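The Last Ferry to Skellivura

Faith Lyimo had inherited one-third of a goat and a letter explaining how to collect it. The letter came from a lawyer in Skesberg who typed like a man paying by the vowel. Her great-uncle Matei was dead, it said. The goat was not. Kindly attend.

So she took a day off work, paid 40 for the ferry, and sat on deck next to a man eating sardines out of the can with a key.

"Goat?" he asked.

"A third of one."

"Dimas Tambunan," he said, and wiped his hand before offering it. "I'm another third."
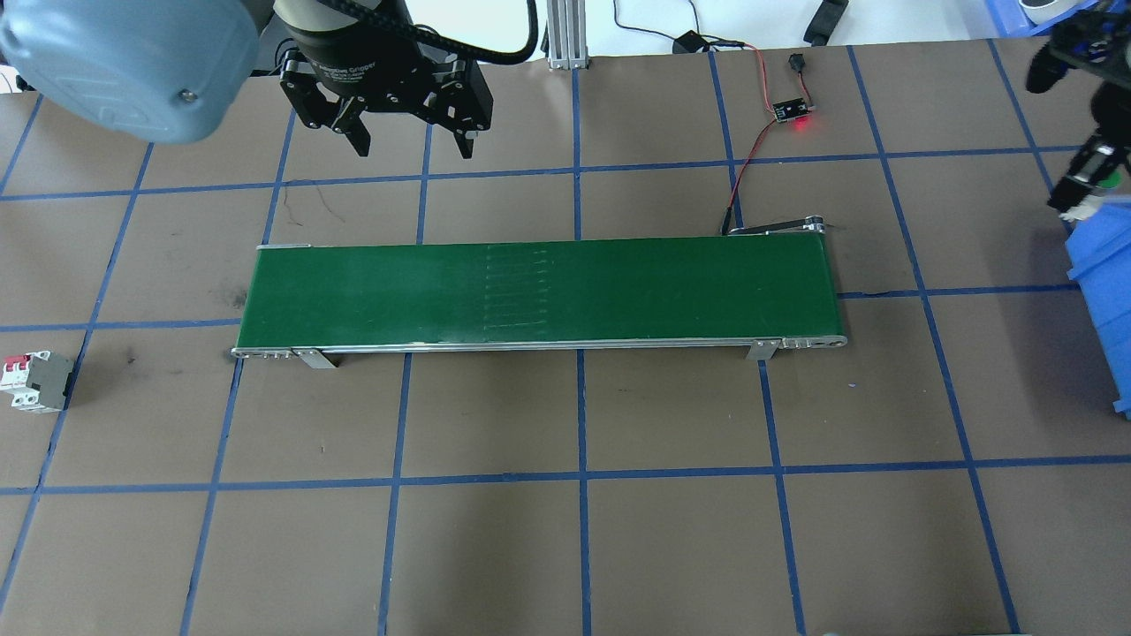
They had never met, although Matei had apparently told each of them that the other was a disappointment. Dimas wanted to sell. He had asked around and heard 300, maybe more with the bell. Faith did the division in her head and got a hundred, less the ferry, less lunch. She had spent more than that on shoes for the funeral, which she had then missed.

"Who has the last third?" she said.

"Asis."

"Who's Asis?"

Dimas looked into the can for a while. "I was hoping you knew."

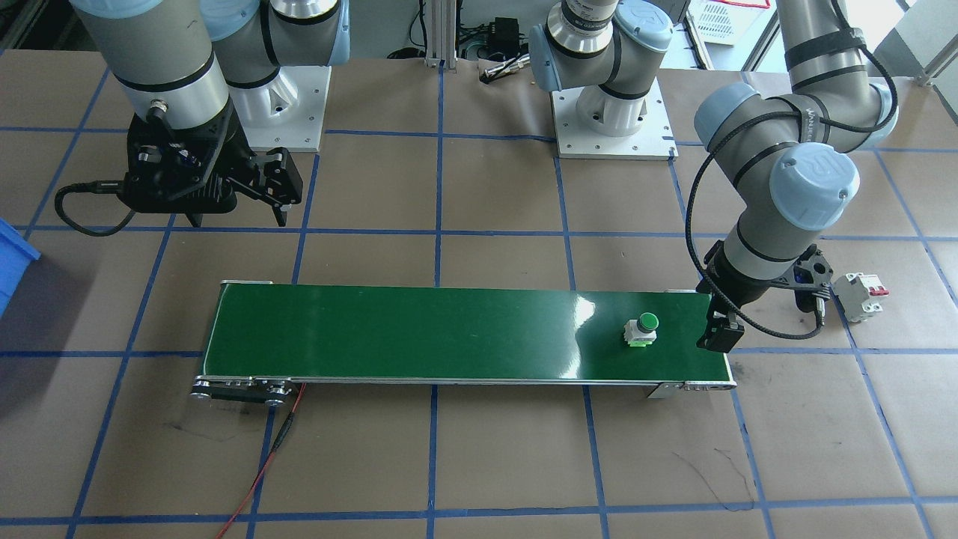

The lawyer met them at the dock and walked them up 133 steps without once slowing down or turning his head. At the top was a yard, and in the yard was a goat, standing on the roof of a car. It looked them over and sat down.

"Asis," said the lawyer.

"The goat owns a third of the goat?" said Faith.

"Your great-uncle was very clear."
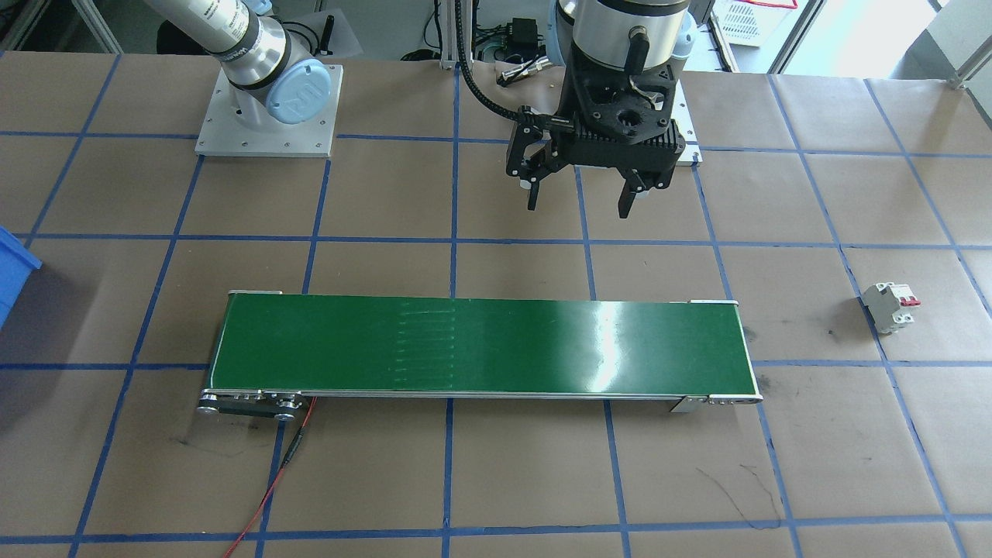 Matei's kitchen smelled of onions and lamp oil, and the lawyer sat them down in it to sign. First he brought out a map of the pasture. The old man had ruled it into squares, as neat as brown paper crossed with blue tape, and assigned every square to an heir. Asis had the ones with grass.

"I'd take 600 now," Dimas said, "for the trouble."

Outside, the bell clanked once. Faith asked the lawyer what time the ferry went back, and he told her it had.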